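**Zelanport drainage authority: who signed off on the 24 contracts?**

**ditchwatcher** - 12 June 2014

The authority now says its debts came from "urgent works." Kodgate got five of those contracts. One was for a culvert on a road that has no culvert. I drove out and looked.

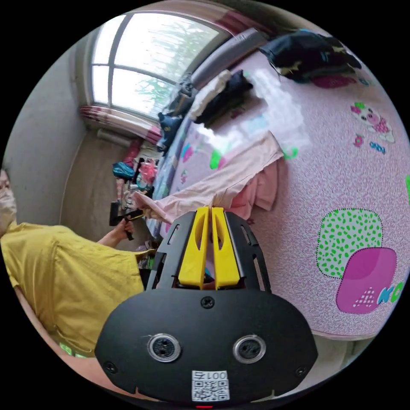

### Re: who signed off

**pramanik_road_resident**

Wrong road. The culvert is on Pramanik Road, behind the feed store, and it works fine. Half of it, anyway. The other half is Zisus's job and they haven't been paid in 90 days.

**ditchwatcher**

Then why does the contract list say Mill Road? I'm reading page 3 of their own summary.

**lowtide**

Because whoever typed it has never been to either one. I'm less bothered by the typo than by a board that calls everything an emergency and then takes until August to meet about it.

**pramanik_road_resident**

Some of it was an emergency. My kitchen had frogs.

**ditchwatcher**

Sorry about the frogs. Still want to see the bids.

**lowtide**

There weren't any, that's what "urgent" gets you. I asked for the invoices and got a bill for copying roughly 2560 pages. Happy to split it if anyone has a big car.

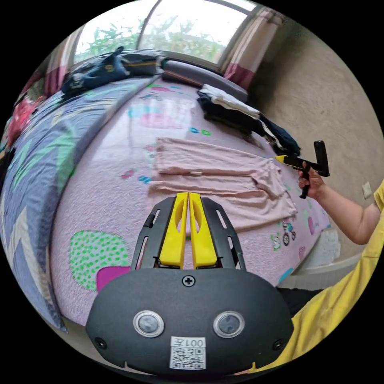 *Gripper, rear view, with the 001 sticker*

**pramanik_road_resident**

Put me down for a share. I still say Kodgate did decent work.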